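I met the woman who runs the laundry room at the Murnen guesthouse at 4 in the afternoon, which she says is the only quiet hour she gets. She was on her second coffee and folding while we talked (she never stopped folding, I should say that up front!).

"People think it's the sheets that get you," she told me. "Sheets are easy. It's the towels." She has 200 of them going through in a busy week in April, and 27 on the shelf when I came in, all stacked with the fold facing out.

I asked what she'd change if she could start over, and she laughed. "I'd buy all one color. We've got white from the old supplier, then the Tumine ones, then the blue microfiber for the pool." The blue ones get their own wash, no softener, low heat. "Softener ruins them. They stop drinking up water and then you're just pushing it around."

Her folding method is thirds the long way, then in half, then in half again - she learned it at a hotel in Skurkolbridge and has never gone back. Before that comes the part she cares about most, which is getting hold of the corners and pulling the towel out straight. "If you skip that, the edge curls and the whole pile leans. Then I have to redo it, and I'm cranky till dinner."

I tried one myself. It took me ages and looked like a pillow. She took it from me, very kindly, and shook it out again.
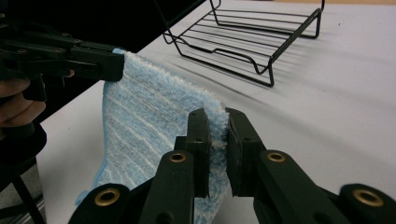
She says a new helper needs 15 minutes to learn the fold and a month to stop fighting it, and by then they're usually folding their own towels at home the same way.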